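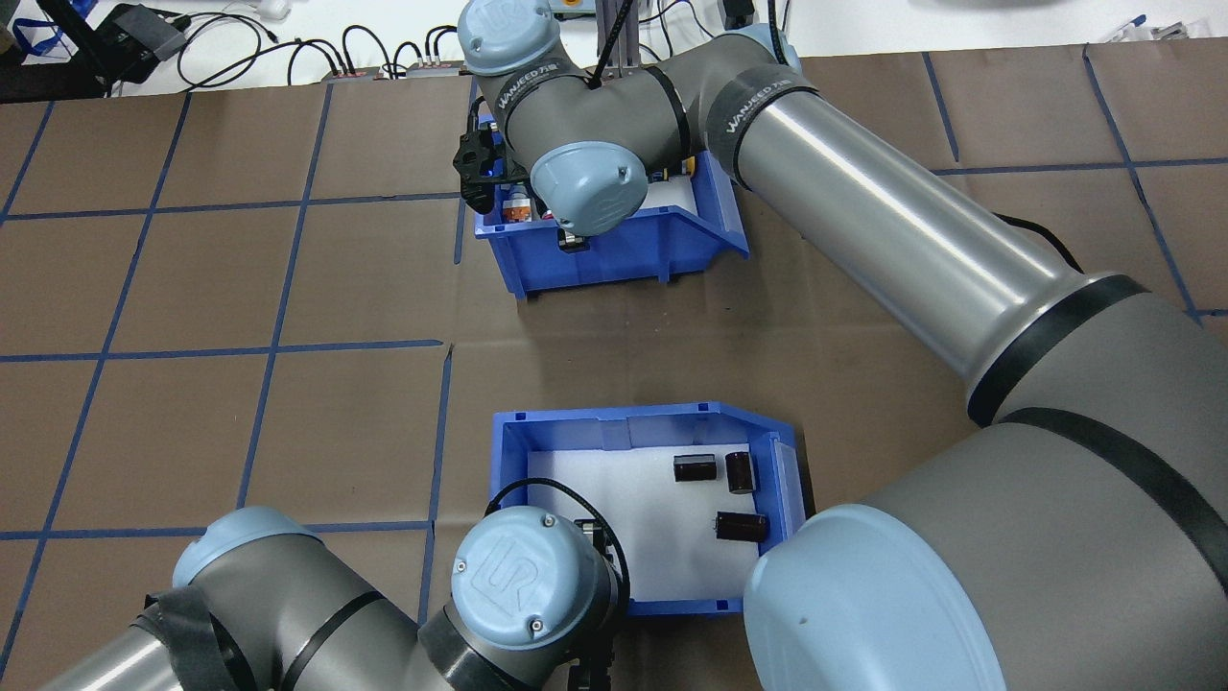
Opinion / Small Parts and Storage

The case against the deep bin

Open-front bins are sold by volume, and volume is the wrong number to shop by. The figure that matters is how much of the contents a person can see from a normal standing position. A bin with a sloped front shows its first layer. Everything under that layer is inventory on paper only.

I spent two winters reworking the parts room at Briem, a repair shop with 800 stock lines and one long bench. The previous layout used Jilten deep bins throughout. They were well made and held a great deal. Small fasteners sank, odd sizes drifted in on top, and the same washers were reordered in August that had been reordered in spring.

The replacement was shallow bins, 200 of them, and a rule that a bin holds one item. Capacity fell. Reorders of parts already in the building fell too, and by a wider margin than I had argued for.

The usual objection is floor space. Shallow bins need more shelf length for the same stock, and in a rented unit that costs money every month. I accept the arithmetic. What it leaves out is search time, which never gets its own line in the accounts and so is treated as free. The Curkow shelving catalog prints liters per meter for every model and has no column for visible face area. Bovell's is the same.

Liners deserve a word. A pale liner makes small dark parts easier to find and costs very little. It also shows dirt, and some managers dislike that. I consider it a benefit — a dirty liner means the bin is due to be emptied and checked.

Deep bins still make sense for rags, packing material and anything bought by the sack. I would keep them off the bench.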